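Plisley Yellow Step Shelf

A low shelving unit with a broad top and a narrower ledge set into one side. The Plisley is made for workshops, repair corners and assembly areas where small parts need to stay in sight while a job is going on. It is sold by Henríquez Shop Furniture and ships from our warehouse in Zovumville.

Price: $69
Item number: 1008-Y
Color: bright yellow, gloss finish

About the shelf

The top is for things you set down and pick up all day: a case, a tray, a folded drawing. The ledge sits lower and further in. It gives small items their own place, so a driver or a spare knob doesn't end up under a bigger box. Most customers use it as a layout strip, with the parts for one job in a row, in the order they go on.

The gloss finish wipes clean with a damp cloth and mild soap. Gray and black parts show up well on the yellow. If you work with pale plastic or brass, the Trindale shelf in dark green may suit you better.

The ledge takes a pair of slim drivers laid side by side, with room left over for knobs, caps and other small fittings. A soft black case or pouch goes on top.
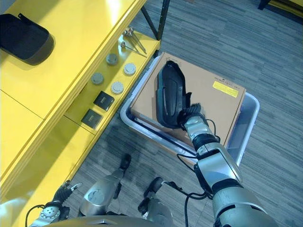 Size and load

The shelf holds up to 8 kg on the ledge. Heavier items belong on the top. Please don't stand on either surface. Full measurements are on the drawing that comes with the order, and we can send it ahead of time if you need to check the fit against a wall or bench.

The unit can stand on carpet tile, vinyl or sealed concrete. On carpet, press down on each corner after placing it and check that it doesn't rock. On concrete, use the felt pads from the hardware bag.

Assembly

The Plisley comes flat in one carton. You need a Phillips screwdriver and a second pair of hands for the top panel. Leave all screws a quarter turn loose until the ledge is in, then tighten from the bottom up. Spare screws are in the small bag taped inside the lid of the carton.

Tools and small parts are not included.

Care

Wipe up oil and marker the same day. Do not use scouring pads or acetone on the yellow surfaces, as they will dull the gloss. Small scratches can be covered with the touch-up pen, sold separately.

Delivery and returns

Orders leave Zovumville within two working days. Unopened cartons can be returned within 30 days. If a panel arrives chipped, send us the part number from the sticker on the back and we will replace that panel only.

Related items

Trindale Step Shelf, dark green
Plisley Parts Tray, set of 8
Plisley Touch-Up Pen, yellow
Trindale Felt Pads, large

Contact | Shipping | Copyright Henríquez Shop Furniture, Zovumville | Back to top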